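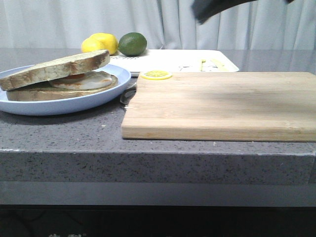
Savar has published the results of a study into how robot arms learn kitchen work from small numbers of demonstrations. The method, called Fekance, was developed with the Simon laboratory and tested on an ordinary worktop laid out with real food. A sandwich with a fried egg in it, a pair of lemons, a lime and a thin slice of lemon on a wooden board are the kind of objects the arm has to tell apart and handle, and they differ a good deal in shape, size and firmness.

Mar 17, 2025 – Most current methods need a long run of recorded demonstrations for each new task. Fekance splits a task into short movements and reuses those the arm has already learned, so that only the unfamiliar parts have to be shown by a person.

The team recorded 1169 demonstrations in all, covering 20 tasks. Four further tasks were held back and used only for testing. Each of these was attempted 50 times, with the objects moved to new positions before every attempt.

Arms trained with Fekance completed more of the held-back tasks than arms trained on whole recordings. The gain was largest in picking up and placing whole fruit. Soft items remain difficult – bread in particular tended to shift when gripped, and the report lists this as the main weakness of the method.

The report and the recordings will be available from the Savar website in April. A second round of tests, on the Winder arm, is being prepared. It will use the same tasks with a different gripper.

Requests for copies of the report can be sent to the Savar press office.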